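**Gravel fork: left or right for the long loop?**

**mudflap_34** wrote:

Second time in a month I've ended up at the pumping station with wet socks and no memory of choosing to go there. The Benura loop leaflet says "continue at the fork." Continue where? It's a fork. Continuing is the one thing it doesn't settle.

**rkurian** wrote:

Straight on, past the pines. The right-hand branch goes to the pumping station and then to the road. The leaflet was written by someone who has only ever walked it in one direction.

**Tuba Dad** wrote:

Respectfully, no. Right is the long loop. Straight is the short loop. I've walked it every week since May with a dog who has strong views on the matter.

**rkurian** wrote:

Your dog is going to the pumping station.

**Tuba Dad** wrote:

My dog is going to the Vestergaard farm gate, where a woman gives him cheese. Then we come round by the creek. 417 feet of climb, if anybody wants to argue with my watch as well.

**mudflap_34** wrote:

Can we at least agree which fork we mean? There are two. I mean the one with the grass triangle. 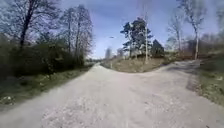

*The fork in question. Pines on the island, one birch, no opinion.*

**rkurian** wrote:

Yes, that one. Keep the pines on your right and the hedge of shrubs on your left and go straight toward the bare trees at the far end. After 600 yards there's a post with a yellow band. If you don't see a post you've listened to Tuba Dad.

**gritter** wrote:

Never mind which way, what's the gravel like? I was there before they regraded it and it was like walking on marbles. Also a stroller question, 10-inch wheels.

**mudflap_34** wrote:

Packed in the middle, looser at the sides. Looks like vehicles use it, there are faint tire tracks. Stroller would be fine up to the fork. Past that, see the title of this thread.

**gritter** wrote:

Thanks. And that dark patch on the right, is that the famous puddle?

**Tuba Dad** wrote:

The famous puddle is 800 yards further along my route, which I maintain is the route. It has ducks in season.

**rkurian** wrote:

I went and dug out the old Bruvumitz map. Long loop is marked straight on. It also shows a path going right and joining up by the creek, dashed line, "unmaintained." So Tuba Dad is walking a loop, and it is long. I'm prepared to go that far.

**Tuba Dad** wrote:

I accept this apology.

**rkurian** wrote:

Rekha Kurian does not apologize to people who navigate by cheese.

**mudflap_34** wrote:

OK, straight on next time. Is the gate at the creek end still tied up with blue rope, or do I need to climb it?

**gritter** wrote:

Rope. Lift it over the post and put it back after.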